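We use cookies to remember your preferences and to see which pages people read. By continuing to browse you agree to this. Accept | Manage settings

Zurnness divided steel tray, square: my review after 5 months

I have now bought four of these, which should tell you where this review is headed. The first one was for the coffee corner in the office kitchen, where sugar, creamer, tea and little cookies used to live in a shoebox with the lid torn off. Mylene Dagdag had one at her place and I kept picking it up and turning it over every time I visited, so in the end I asked her for the name and ordered my own.

It's a square stainless steel tray with rounded corners, a polished rim and compartments built in. No lid, no handles, no insert to lose. I love it! The steel is stiff enough that you can lift the whole thing by one side when it's full (I wouldn't carry it down a hallway that way, but for sliding it over to make room for the kettle it's great). The corners are smooth all the way around, and I've run a dishcloth along that rim a hundred times without snagging a thread.

The size is what sold Princess Macapagal, who shares the kitchen with me and has strong feelings about counter space. It takes a lot of sachets if you stand them on edge in rows, the way you'd file index cards. We do that with the ones people grab most and let the rest lie however they land. Standing them up also means you can run a finger along the row and pull out the one you want, and it's easy to tell when a row is getting thin. My only rule is that the slippery little packets go in a back section, where it doesn't matter if they slide around.

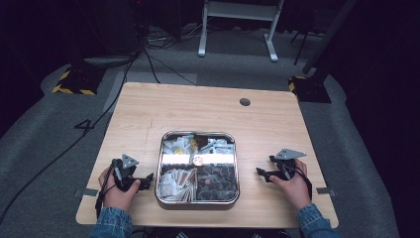

What I'd change

The rim shows fingerprints. All polished steel does, and a wipe with a dry towel fixes it, but if smudges bother you then you'll be wiping it every morning. It also rings like a bell if you set it down hard on stone. I stuck felt dots on the bottom of ours and that took care of it.

I'd also love dividers that move. The compartments are where they are, so long stick packets have to go in at a slant, and I've had to switch tea brands to get a box that fits upright. Dindo Barredo tried one for screws and picture hooks in his workshop and gave up after a week — the sections are too wide for tiny loose things, and everything ended up in one pile. For wrapped stuff it's perfect.

Washing it

Tip everything out, warm soapy water, soft sponge, dry it right away. The inside corners are rounded too, so sugar doesn't get packed in there the way it did in the plastic Memon organizer I had before (that one went in the trash with a brown crust I never managed to shift). Ours has been through the dishwasher plenty of times and still looks new apart from one scratch, and the scratch was me with a butter knife.

Would I buy it again? Well, I did, three times! One's at my sister's, one holds spice packets in my own kitchen, and the last is still in its box waiting for June, when Crisanto moves into his new apartment and gets it filled with tea.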